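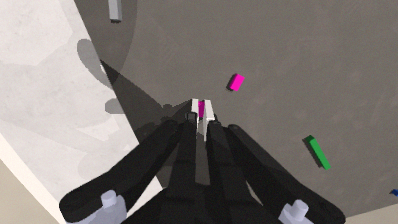 Custik Grasp Planner

Custik is a planning package for two-finger grippers working on small parts at a bench or cell. It takes a list of objects and their poses, works out where the fingers can go, and hands a timed path to the arm controller. The same build runs against the simulator and against the real arm, so a job set up at a desk can be moved to the cell without being rewritten.

What it does

Custik tests each candidate grasp against the full shape of the gripper, including the links behind the pads. This matters when blocks and bars lie close together, as a finger that clears the target can still catch its neighbour on the way down. The planner also keeps track of what is already between the pads and adds it to the collision model until it is released.

Loose parts do not have to be square to the bench. A block lying at an angle is approached along its own faces, and long thin parts are gripped near the middle unless you set another point.

The wrist view

Every simulated run can be watched from the wrist, looking out past the links to the fingertips. The view is rendered with shadows, which can be turned off to save time. Objects may be coloured by class or by job order. Most of our users leave it on class colours - magenta for blocks, green for bars - and switch to job order when they are checking a sequence.

Scenes and test sets

The package comes with 157 ready-made bench scenes and a set of 2678 stored grasps for regression testing. You can add your own scenes from a plain text file. Kavinda Bandara looks after the scene library and accepts additions from licence holders, with a new release each March.

Specification

Gripper type: parallel or linked two-finger
Objects per scene: up to 50
Typical planning time: 648 ms for a full pick and place
Interfaces: Python, C++, command line
Controllers: Braten series 2 and later, Herrero bench arms
Operating system: Linux, 64-bit
Licence: per cell, simulator seats included

What you need to supply

A mesh or box model for each part, a gripper model if yours is not in the list, and object poses from your own camera system. Custik does not do detection. A small adapter for the Bindumach vision server is included.

Ordering and support

Licences are sold direct by Bindumach. Upgrades from version 3 keep existing job files, but saved camera views need to be set again by hand. For a trial copy or a question about an unusual gripper, write to Bukola Balogun in the applications team and attach the model if you have one.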